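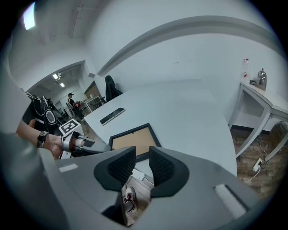

**tabletop_tinkerer** – Community Member, Hand-Guided Teaching board

# Thin flat objects: keep demonstrating by hand, or switch to remote control?

Hi everybody! Long-time reader of the Devadiga board, first real post. I've been having the best summer teaching a two-arm setup to tidy a table, and I've hit a spot where I'd love some opinions.

The short version of the task: there's a picture frame and a phone on a white table. One gripper is supposed to slide the phone out of the way, the other picks up the frame by its edge, tips it upright, holds it for a moment and then sets it back down flat. That's the whole thing. It sounds like nothing, and I do it with my own two hands without thinking, but wow, there is a lot packed into it once you try to hand it over to a machine.

We record with a pair of Novau hand grippers, the gray ones with the black mesh pads. The robot side is two Pruker arms with the same fingers bolted on, so what the pads feel like in my hand should be close to what the arms get. We log at 30 frames per second. Each gripper weighs 370 grams with everything on it, and that matters by the end of an afternoon.

By the end of July we had 274 demos of the full task. I went through them all and dropped 14, mostly ones where I bumped the table or started before the log was running. The rest look good to me. The phone half of the task trained up beautifully on the first try. I cheered out loud!

The frame half is where I'm stuck. The arm gets to the right edge, lines up nicely, closes, and then one of two things happens:

- it closes a little too high, pinches nothing but the lip of the border, and the frame swings down as soon as it lifts
- it closes at a good height but starts the lift before the pads have really settled, and the frame gets dragged across the table

When I do it by hand it goes fine, and I can feel the moment where the edge seats against the pads. I suspect that is the trouble. I'm reacting to something in my fingers that the log has no idea about. 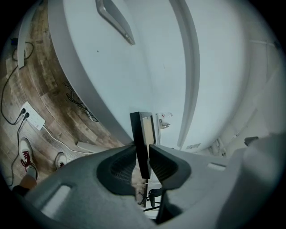

*Last edited August 1, 2019: added the grip details and fixed the logging rate*

A few more details, as two of you asked by message:

I squeeze as hard as I comfortably can every time, so there isn't much variety in finger width at the end of the grasp. The frame is thin, so the pads come almost together. There is a visible difference in the width signal between holding the frame and holding nothing, but it's small and a bit noisy.

I start from different places around the table and I turn the frame between demos. I don't always grab the same side. I pick whichever edge is nearest to my right hand, and once in a while I change my mind halfway (those are still in there, by the way, I didn't know if I should drop them).

We also have Dikix installed, so driving the Pruker arms from a pair of leader handles is possible. I've tried it for an hour or so. It's fun, but I'm slow and clumsy with it, and picking up the frame took me so many tries that I put the handles down and went back to the Novaus.

So what would you do? Collect more by hand? Redo the frame half with the leader handles? Mix the two? I'm happy to put in the hours, I just don't want to collect another big pile with the same flaw in it.

---

### padsandpinches

Oh, I love this problem! I spent most of last year on lids, place mats and clipboards, so flat stuff is close to my heart.

I wouldn't leave the hand grippers yet. Your phone half works, so your timing and your tracking are in decent shape. I think you're right about the feel in your fingers, and you can get a lot of that into the data by changing how you move. Here's what I'd try, in this order.

**Put a pause in the grasp.** Close, stop, hold still, then lift. People who are good with their hands blend those together, and then the policy can't tell where closing ends and lifting starts. Make it longer than feels natural. I hum a note to myself. It will look silly and your demos will be slower, but the dragging you describe went away for us with this one change.

**Go lower than you need to.** Let the fingertips come down until they lightly touch the tabletop, on either side of the edge, and only then close. Touching the table gives every demo the same height. If you stop in midair by eye, you'll spread your grasps over a range, and the policy will happily pick the top of it and give you that lip pinch. If the frame is lying so flat that you can't get a pad under it, slide it until one side hangs over the edge of the table and grab it there. Show the slide as part of the task, though! Don't set it up for the robot beforehand unless you plan to do that forever.

**Pick a rule for which edge.** "Nearest to my right hand" is a rule, but it's one that depends on where you're standing, and the arms don't stand where you stand. Mine was always the short side, always the one farther from the other object. Any rule will do if it can be worked out from what the cameras see. And yes, please drop the ones where you change your mind. I kept mine in for ages thinking they added variety. They added dithering.

**Keep your marker facing out.** When you tip something upright your wrist rolls a lot, and it's easy to turn the marker away or cover it with your other forearm just when the interesting part starts. Play back a few of the tips and look at the tracked path only. If you see little jumps in it right as the frame comes up, that could be a good share of your trouble, and no amount of extra demos will help.

For amount, I'd go for a small fresh batch of only the frame part, done with the pause and the table touch, and train on that by itself. You'll know within a day whether it's working. Then go back and record full runs the same way. I wouldn't pour the new ones in with your old ones right off, because you'd be showing two styles of grasp and it may well blend them into something neither of you ever did.

One more small thing about squeezing as hard as you can: try easing off. If every grasp ends in a full squeeze, the width tells you very little on the way there, and your hands will be wrecked by dinner. A firm, steady hold is plenty for a picture frame, and you'll last longer at that weight.

Please post how it goes! I'd be so happy to see that frame stand up.

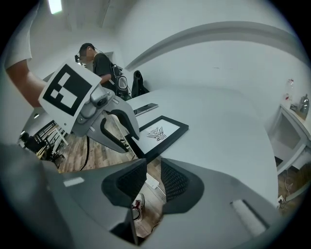

### leaderhandle_fan

I'm going to stick up for the remote control option a little, even though the post before mine is great and you should do all of it.

The nice thing about driving the actual arms is that you're stuck with what the arms can do. If the wrist can't roll far enough to tip the frame, you find that out on the first try, and you work out another way. With hand grippers you can make a gorgeous demo that the arm has no chance of copying. Before anything else I'd take a couple of your good demos and replay them straight on the Prukers, no learning involved, with the frame in the spot where it was. If the replay drops the frame too, then your policy is fine and the gap is somewhere in the hardware or the calibration. It costs you an afternoon and it answers a big question.

And one hour on leader handles isn't enough to judge! I was awful for the first week. Scale the motion down so that a big move of your hand is a small move of the arm, and practice on something chunky first, like a sponge, before the frame. Clutch and reposition often. I also turned the lights up and moved my chair so I was looking along the edge of the table and could see the gap between the finger and the top. That did more for me than any setting in the software.

Where I think it really pays off is in fixing mistakes. Let the policy run, and when the frame starts to swing or drag, take over with the handles, put it back down, and regrasp. Save only the part from where you took over. You end up with demos of precisely the bad moments, and you can't get those by hand, because by hand you don't make those mistakes. It's also the most fun I've had with a robot – you feel like you're coaching it.

So for me: replay test first, then the pause and table-touch batch by hand, then a small set of takeovers in Dikix.

---

### mostly_conveyors

I only do pick and place with suction so take this with some salt, but could you stick a thin foam strip on the back of the frame? It would lift it off the table a bit and your fingers would get under it easily. Did that with some trays and it was night and day. Not great if you need it to work on any frame, I guess.

Also check if your pads are clean. Ours got dusty and everything slid.

---

### tabletop_tinkerer

Thank you all so much, this is fantastic!

I did the replay test first. I ran two of the full demos straight through on the arms. One held the frame the whole way and the other let it swing, and when I pulled up the path for the second one there was a jump in the tracking right at the wrist roll. So the marker advice was spot on for at least that one. I'm going through the others now looking for the same thing.

The pause feels so strange to do. I keep wanting to rush it. I've started on the frame-only batch, always the short side, tips touching the table before I close, and a softer squeeze. My wrists already like it better. Cleaned the pads too, and they needed it.

I'll leave the foam strip for later, as I'd like this to work on the frame the way it is. Takeovers with the leader handles are next once the new batch is trained – I've got a sponge on the table to practice with!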